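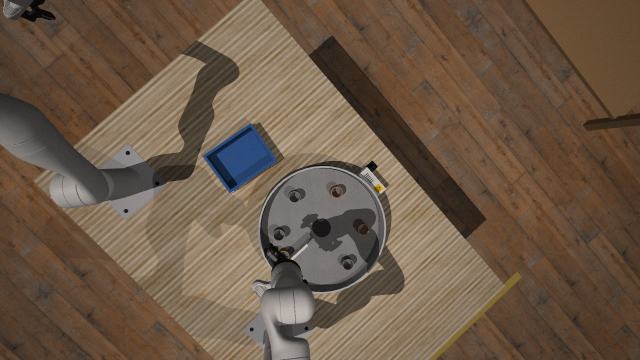

Vol. 3, No. 2, p. 874

Figure 4. The turntable task in the Niddale simulator, viewed from directly above the table. Two arms, the turntable with six ring-shaped parts, and the blue bin.

4.2 Collection of demonstrations

All demonstrations for the turntable task were given by remote control. The operator sits at a desk with two hand controllers, one for each arm, and sees the simulated cell on a normal monitor. We did not use a headset, because in our first tests several operators became tired after a short time, and tired operators make movements that are difficult to learn from.

The task is easy to explain and not so easy to do. Small parts lie on the disc of the turntable, and the operator must take them one after the other and put them in the bin. Gray parts and copper-colored parts (Figure 4) have the same treatment in this section. The question of sorting by color is left for Section 6. The bin stands on one side of the turntable, so that one arm has a shorter way to it than the other. We kept this difference on purpose. An operator has to decide which arm will do the picking, and we wanted such decisions to be present in the data.

Before recording, each operator had a practice period in which nothing was saved. After this the operator started and stopped each episode with a foot pedal. An episode was accepted if all parts were in the bin at the end and if the two arms had not touched each other. In total we collected 3661 episodes, and 874 of them were rejected by these two rules. The rejected episodes were not deleted. We use them in Section 5 for training the failure detector.

The most frequent reason for rejection was a part that fell outside the bin. The second was contact between the grippers when both of them worked over the disc at the same time. Operators reported that the depth was hard to judge from the overhead view alone, especially when an arm covered the part which they wanted to grasp. For this reason we added a camera on each wrist, and the operator could change between the views with a button on the left controller.

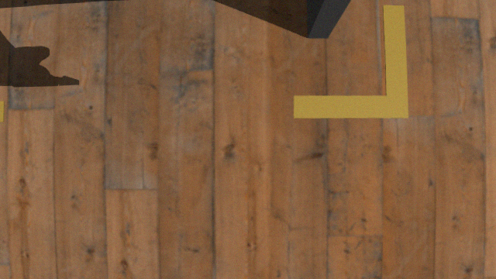
The wrist views are also given to the policy as input, together with the overhead view and the joint positions. They bring one difficulty. When the gripper is turned away from the table, the wrist camera may see only the floor and its markings, and such images contain little information on the state of the task. In an early version we removed these images from the training set. The result was worse than before, as the policy then behaved badly each time the arm moved away from the table. We therefore keep all images, and the lighting with its strong shadows is also left as it is.

Each episode was resampled to 300 time steps. Slow episodes are in this way compressed and fast ones are stretched, so the speed of the original operator is lost. We accept this, as speed is not part of our evaluation. Pauses at the beginning and at the end of the episode were cut before the resampling. Pauses in the middle were kept, because it is not possible to say from the data if the operator was waiting for the turntable or was only thinking.

For comparison we prepared a second set, in which the arms were guided by hand on the real cell at our Fliston laboratory and the joint positions were then replayed in Niddale. The hand-guided movements are smoother near the grasp, but one person can hardly guide two arms together, and most of these episodes use the arms in turn. The effect of this on the learned policy is discussed in Section 5.1.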